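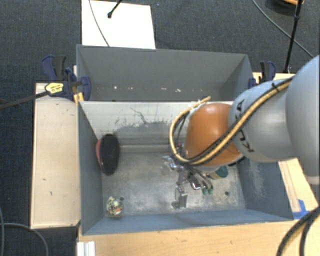

The bins want a proper wash before anything else goes in them, according to Plullar, and a vacuum round the corners won't do. Fair comment, and I'm glad it came up, as I'd been itching to have a go at them anyway!

16 February 2026, bins and contents

So, the grey bins. I do love them, scuffs and all. The floor has gone cloudy in patches and the white paint on the far wall has scraped away low down, right back to ragged grey. There's a thin dark scratch near the middle of that wall which branches like a little river. I ran a fingernail along it and it catches slightly, so I want to sand it lightly before touching up. The blue-grey wall on the left can stay as it is.

Tried three ways of washing on the second bin, which had nothing in it I cared about:

Plain warm water and a sponge. Lifts dust, leaves every scuff.
Washing-up liquid, 2 capfuls to the bucket, soft brush. Much better — the pale marks on the side wall went down by half and I was thrilled.
Melamine block. Works a treat on bare metal but dulls the paint, so keep it well away from the white panel.

Going with the second for both bins. Rinse twice, then a dry cloth, and get a corner of the cloth right down into the holes in the floor because grit sits in the rim.

Things to put through the bins next: the oval brush-like thing with the black fuzzy face and the pinky-red back (a favourite, it props itself so nicely against a wall), and the small mottled toy in cream, black and yellowish green with the orange patch. Both need weighing again. I have 32 g pencilled beside the toy and 198 g beside the brush, and I don't trust either figure, as the kitchen scales were on a wobbly shelf. Do them on the bench.

The fuzz on the brush picks up everything, by the way. Comb it out with the old toothbrush in the Palacios drawer and do it over the sink, or you'll be wearing the fluff all afternoon like me.

Paint: Baketti white is the closest match I've found, a shade warmer than the panel but lovely to brush on. The small tin is 300 ml and should cover both far walls with some left over. Sand, wipe, one thin coat, leave overnight, second coat if the grey still shows.

Still to find: the lid for the paint tray, and the fine sandpaper.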